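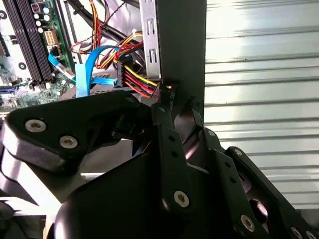 Re: [원격조작] PC 분해 작업 시연 수집, 케이블 구간 실패율 문의

보낸 곳: 시연수집 메일링 리스트
말머리: 원격조작 / 데이터 / 3지 핸드
첨부: 1건 (손목 카메라)

수요일에 올라온 질문에 답합니다. 인용은 필요한 부분만 남겼습니다. 첨부는 저희 쪽 손목 카메라 화면이고, 섀시 안쪽으로 핸드를 넣은 상태입니다. 리본 케이블과 전원선 다발이 한 화면에 같이 들어오는 구간이라 아래 2번, 3번 항목과 관련이 있습니다.

> 저희는 Bretar 작업셀에서 데스크톱 분해 시연을 모으고 있습니다. 커버 분리와
> 메모리 분리는 원격조작으로 큰 문제가 없는데, 드라이브 쪽 케이블로 넘어가면
> 조작자가 여러 번 다시 잡습니다. 버린 에피소드가 꽤 됩니다.

재파지 자체는 버릴 이유가 되지 않는다고 봅니다. 저희도 초기에는 한 번에 잡은 에피소드만 남겼는데, 그 데이터로 학습한 정책은 첫 파지가 빗나가면 그 자리에서 손가락을 계속 오므리고 있었습니다. 복구 동작이 데이터에 없었기 때문입니다. 지금은 재파지가 포함된 에피소드를 남기고, 재파지 시작 시점에 태그만 답니다. 버리는 기준은 세 가지로 줄였습니다.

- 커넥터가 아니라 선을 잡고 당긴 경우
- 핸드가 기판 면에 닿은 채로 횡방향 이동한 경우
- 조작자가 동작 도중 페달에서 발을 떼어 명령이 끊긴 경우

세 번째는 로그에서 자동으로 걸러집니다. 앞의 두 개는 사람이 봐야 합니다. 힘 신호만으로 판정해 보려고 했으나 선 당김은 커넥터가 정상적으로 빠질 때와 파형이 비슷해서 포기했습니다.

현재 저희가 보관 중인 분해 에피소드는 605개이고, 그중 케이블 구간이 포함된 것만 학습에 따로 씁니다. 나머지는 접근 구간 사전학습용입니다.

> 1. 직접교시(팔을 손으로 잡고 움직이는 방식)와 원격조작 중 어느 쪽을 쓰시나요?
> 직접교시가 접촉감은 나은 것 같은데 카메라에 사람 손이 계속 들어옵니다.

둘 다 씁니다. 다만 구간이 다릅니다.

섀시 입구까지의 접근 자세는 직접교시로 경유점만 기록합니다. 궤적 전체를 쓰지 않고 경유점 사이는 플래너가 채웁니다. 사람 손이 보이는 영상은 이 단계에서 저장하지 않으니 문제가 없습니다.

섀시 안으로 들어간 뒤에는 전부 원격조작입니다. 직접교시로 안쪽을 해 보면 팔을 잡은 사람의 팔꿈치가 상부 카메라를 가리고, 무엇보다 손가락 관절을 동시에 교시할 방법이 없습니다. 팔은 손으로 밀고 손가락은 다른 사람이 버튼으로 닫는 식으로도 해 봤습니다. 두 사람 타이밍이 맞지 않아서 파지 직전에 항상 정지 구간이 생겼고, 정책이 그 정지까지 그대로 배웠습니다.

원격조작 쪽 설정은 다음과 같습니다.

- 병진 스케일: 접근 시 1:1, 섀시 내부에서는 축소. 전환은 페달로 하고 전환 시점을 로그에 남김
- 회전 스케일: 항상 1:1. 줄이면 조작자가 방향감을 잃음
- 손가락: 세 손가락 개별 명령. 단일 개폐 명령으로 묶지 않음
- 세션 길이: 40분에서 끊음. 그 뒤로는 재파지 횟수가 늘어나는 조작자가 많았음

개별 명령이 필요한지는 의견이 갈릴 수 있는데, 리본 케이블만 다룬다면 묶어도 됩니다. 저희는 가는 선 사이에 손가락 하나를 먼저 넣고 나머지를 뒤에 붙이는 동작이 자주 나와서 분리했습니다.

> 2. 손목 카메라에 손가락이 너무 크게 잡힙니다. 파지 순간에 대상이 거의 안
> 보이는데 카메라를 옮겨야 할까요?

첨부를 보시면 저희도 사정이 비슷합니다. 검은 손가락 링크와 손바닥 하우징이 아래쪽을 상당히 차지하고 있고, 대상물은 손가락 끝 너머로 보입니다. 카메라를 뒤로 빼면 시야는 나아지지만 섀시 측벽과 간섭이 생깁니다. 그래서 위치는 그대로 두고 두 가지만 바꿨습니다.

하나는 손가락 끝이 항상 화면에 남도록 각도를 맞춘 것입니다. 대상이 가려지더라도 손끝과 주변 구조물의 상대 위치가 보이면 조작자는 작업을 이어갈 수 있습니다. 손끝이 화면 밖으로 나가는 각도에서는 숙련된 조작자도 접촉을 놓쳤습니다.

다른 하나는 노출입니다. 금속면이 많아서 자동 노출을 쓰면 핸드가 움직일 때마다 밝기가 흔들립니다. 지금은 고정 노출입니다. 대신 밝은 쪽이 날아가는 것은 감수하는데, 첨부에서도 왼쪽 위 기판 왼편이 빛에 떠 있습니다. 메모리 슬롯은 그래도 구분되므로 이 정도는 통과시킵니다. 조명 반사가 손가락 모서리와 섀시 바닥에 분홍이나 보라 기운으로 올라오는 것도 보이실 텐데, 색 보정은 하지 않고 원본대로 저장합니다. 색 증강은 학습 단계에서만 넣습니다.

검은 손가락이 검은 부품 앞에 겹치는 문제는 해결하지 못했습니다. 첨부의 세 번째 손가락 끝이 뒤쪽의 어두운 패널과 겹쳐 있는 부분이 그런 경우입니다. 손끝에 밝은 색 테이프를 붙이는 방법을 시험했는데 조작자는 편해했지만 테이프가 닳으면서 데이터 앞뒤의 외형이 달라졌습니다. 다시 떼었습니다. 혹시 도색한 손끝을 쓰시는 분이 계시면 내구성이 어떤지 알려 주십시오.

> 3. 케이블 분리 순서를 고정해야 합니까? 조작자마다 순서가 다릅니다.

고정하지 않는 것이 원칙이지만 선후 제약은 둡니다. 저희 작업지침서의 해당 부분을 옮깁니다.

- 넓은 리본 케이블이 전원선 다발 위로 지나가면 리본을 먼저 처리한다
- 타이로 묶인 다발은 묶인 채로 다룬다. 원격조작으로 타이를 풀려고 하지 않는다
- 가는 단선은 마지막에 처리한다. 어디로 이어지는지 화면에서 확인되지 않으면 건드리지 않는다
- 커넥터가 보이지 않으면 당기지 말고 손을 빼서 시점을 바꾼다

순서를 완전히 고정했던 적도 있습니다. 그때 모은 데이터로는 케이블 배치가 조금만 달라져도 정책이 첫 단계에서 멈췄습니다. 제약만 두고 나머지를 조작자에게 맡긴 뒤로는 다양성이 생긴 대신 언어 지시와의 정렬이 나빠졌습니다. 그래서 하위 작업 이름을 조작자가 아니라 검수자가 사후에 붙입니다. 조작 중에 음성으로 붙이게 해 봤는데, 말하는 동안 손이 느려지는 것이 속도 프로파일에 그대로 나타났습니다.

커넥터 이름은 부품에 적힌 글자를 읽어서 붙이지 않습니다. 첨부에도 세로로 HDD라고 읽히는 듯한 작은 검은 부품이 있는데, 이런 글자는 각도에 따라 읽혔다 안 읽혔다 합니다. 검수자가 섀시별 배선표를 보고 붙이고, 표에 없으면 '미확인'으로 둡니다. 미확인 라벨도 학습에서 제외하지는 않습니다.

> 4. Cultura 쪽 수집 도구를 그대로 쓰시는지, 아니면 따로 만드셨는지요.

기록은 Cultura를 그대로 쓰고, 원격조작 노드만 Hung 브랜치로 교체했습니다. 기본 노드는 손가락 명령이 한 채널로 묶여 있어서 위에 적은 개별 명령을 받을 수 없습니다. 교체할 때 주의할 점 두 가지입니다.

첫째, 타임스탬프 기준이 다릅니다. 기본 노드는 명령을 받은 시각을, Hung 브랜치는 명령을 실행한 시각을 찍습니다. 두 종류를 섞어서 학습하면 파지 타이밍이 밀립니다. 저희는 11월에 기존 데이터를 전부 실행 시각으로 다시 맞췄고, 변환이 안 되는 것은 버렸습니다.

둘째, 관절 한계에 닿았을 때 기본 노드는 명령을 무시하고 Hung 브랜치는 한계값으로 자릅니다. 로그상으로는 둘 다 정상으로 보입니다. 한계값에 11프레임 이상 붙어 있으면 경고를 띄우도록 해 두는 것을 권합니다.

> 5. 목표 수량은 어느 정도로 잡으셨는지 궁금합니다.

분해 작업 전체로 2,000개를 잡았습니다. 근거가 있는 숫자는 아니고 장비 사용 기간에 맞춘 것입니다. 수량보다는 섀시를 얼마나 자주 바꾸는지가 결과에 더 영향을 주었습니다. 같은 섀시를 계속 쓰면 조작자가 배선을 외워서 화면을 덜 보게 되고, 그러면 영상과 동작의 상관이 약해집니다. 저희는 세션마다 섀시를 교체하고, 같은 섀시가 돌아오더라도 케이블을 손으로 다시 흩뜨려 놓고 시작합니다.

추가로, 질문에는 없었지만 시작 자세에 대해 적어 둡니다. 조작자에게 맡기면 모두 자기가 편한 자세에서 시작합니다. 저희는 시작 자세를 무작위로 주고, 조작자가 첫 동작을 하기 전에 수정하지 못하게 막아 두었습니다. 불평은 있지만 정책의 접근 구간이 눈에 띄게 안정되었습니다. 섀시 내부에서 시작하는 에피소드도 일부 섞습니다. 이 경우 기록 시작 전에 손가락이 케이블에 닿아 있지 않은지 손목 화면과 상부 화면 양쪽에서 확인합니다.

작업지침서 전문과 태그 정의표는 리스트 자료실의 Bollden 폴더에 있습니다. 선 당김 판정 예시는 아직 정리 중이라 빠져 있습니다. 급하시면 개별 메일로 요청하십시오.

Bretar 셀에서 쓰시는 핸드의 손가락 링크 길이와 손목 카메라 화각을 알려 주시면 시야 문제는 좀 더 구체적으로 답할 수 있습니다. 버린 에피소드도 지우지 않으셨다면 재파지 건만 따로 세어 보시기 바랍니다.

--
시연수집 메일링 리스트
답장은 리스트 주소로 보내 주십시오. 첨부가 큰 경우 자료실에 올리고 경로만 적어 주십시오.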